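Forum > Scale Building > Wood, Glue and Finish

We use cookies to keep you logged in. Accept / Settings

Bare wood or paint for a dollhouse?

elli_o
December 24, 2022
I'm finishing a 1:12 copy of my grandparents' place in Skanstead and can't decide whether to paint the outside. The real house was white. Bare wood looks better to me, but my aunt Kusum Mishra says it will go yellow and blotchy in a few years. It will sit in a hallway that gets afternoon sun. I've spent $536 so far and don't want to wreck it. The windows are bare for now too.

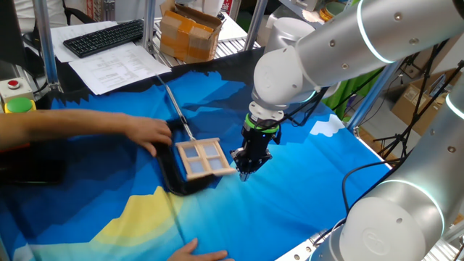 Re: Bare wood or paint for a dollhouse?

susow_bill
Your aunt is right. Raw wood darkens in the sun, and the hallway will do it faster. Prime it and use flat white latex. I did mine in July with the garage door open, 2 coats, sanding between. Get the paint in a sample jar. You won't need a quart.

millhand6
Disagree. Latex fills in all the small detail, and it sticks to itself wherever parts touch. My porch door has been stuck shut for 6 years. I'd use a clear water-based finish, the kind with UV protection, and live with a little color change.

elli_o
Would clear go on the trim as well, or only the siding? I'd like it all to match.

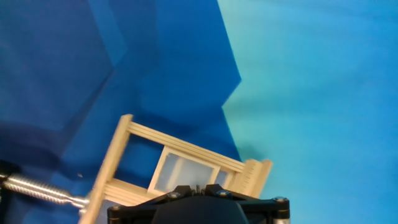 Re: Clear finish on trim

millhand6
All of it, but mask the panes first. Finish on a pane doesn't come off clean. And test it on scrap, because end grain takes it darker.

susow_bill
Clear slows the sun down – it doesn't stop it. Mine sits across from a south window and the white has held up fine. If the real house was white I don't see the argument.

elli_o
Going with clear on the trim and white on the siding. Not a match after all, but my aunt can live with it. I'll do test pieces first and post them after the holidays. This window style is going on the street side.

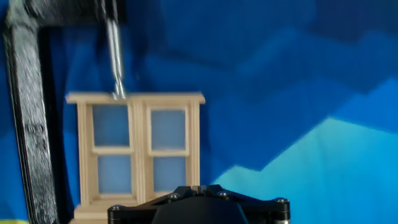 Street side window, unfinished-looking

susow_bill
Good compromise. Paint the siding before you glue any trim on.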